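Brosska gathers kitchen examples for two-armed robots

March 29, 2018

The software firm Brosska has started to gather examples for a learning system which should one day control two robot arms in a kitchen. The work is done in simulation. An operator guides the arms through a simple task, the computer records every movement, and the recording is added to a collection from which the system will learn.

The project has the name Trumus. Its first goal is 2,000 recorded examples before the end of August. Each operator is asked for 20 good recordings in one shift, with a pause after the first ten. According to the firm, people become less careful when they are tired, and this can be noticed in the recordings.

The tasks are chosen from ordinary kitchen work. There are 7 of them at present, and most concern moving food from one place to another with one hand or with both. Between recordings the starting places of the objects are changed a little, so that the system does not simply learn one path by heart. The objects themselves stay the same for a whole group of recordings.

Brosska says that it keeps failed attempts too, but in a separate folder. If an operator drops something, the recording is marked and a short note is written. It is not yet decided whether these will be used for the learning. Some of the team believe that the system should also see mistakes, while others fear that it will repeat them.

Every recording is checked by a second person before it is accepted. The checker looks at the speed of the hands, at the distance between the fingers and the object, and at any moment when the arms stand still for too long. Long pauses are cut out. A recording with more than 2 such pauses is normally made again.

The small company Goicoechea, which prepares the virtual kitchens, will deliver more rooms in the coming weeks. The present one has a light worktop, and later ones will have darker surfaces and different lighting.

Simulated worktop with plate, lemon, tomato and cutting board, between the two arms:
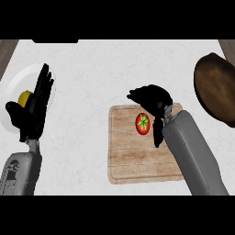
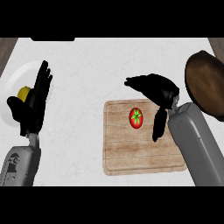
Riterora, which is building a similar collection with real arms, welcomed the plan but remarked that simulated fruit does not roll, bruise or slip as it does at home, and that it would wait to see how the system performs outside the computer. It added that it would be glad to compare the two collections when both are complete.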